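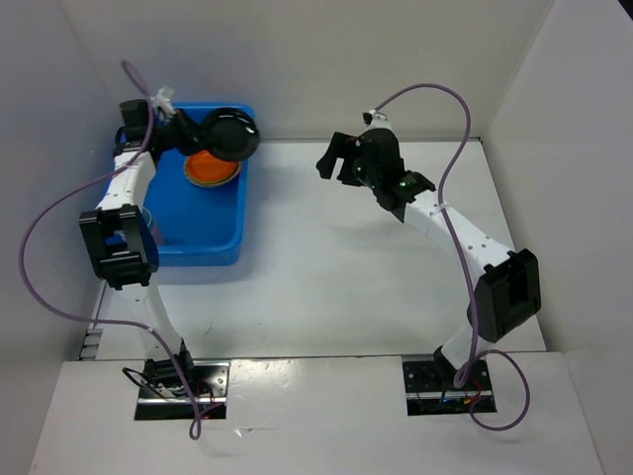

Starting a Shift at a Two-Arm Tray Cell

Flurkholm Operations, Staff Procedures
Issued 12 February 2019

This procedure applies to all staff who moved from hand sorting to cell attendance. Attendants no longer lift items from the trays. They prepare the cell, watch the run and decide what is done with rejected items. Pay grade and break times are unchanged.

Before the run

1. Sign in at the cell panel with your own badge.
2. Set the tray flat on the work surface, within the reach of the left arm.
3. Check that both grippers open and close fully.
4. Follow each cable from gripper to base by eye. A cable may loop freely but must not be caught under a joint.
5. Clear the work surface of tools, gloves and paper.

During the run

6. Select the Pladow program and press Start. Stay within sight of the cell for the first 5 cycles.
7. If an arm stops, wait 60 seconds before you clear the fault. Do not reach inside while the panel shows Active.
8. After 3 stops in one shift, call the line lead. Stops are not counted against the attendant.

Ending the shift

Park both arms, record the reject total and brief the next attendant in person.

Staff who have not completed cell training should contact Joyce Obura. Questions about job duties go to Canan Aydoğan, extension 188.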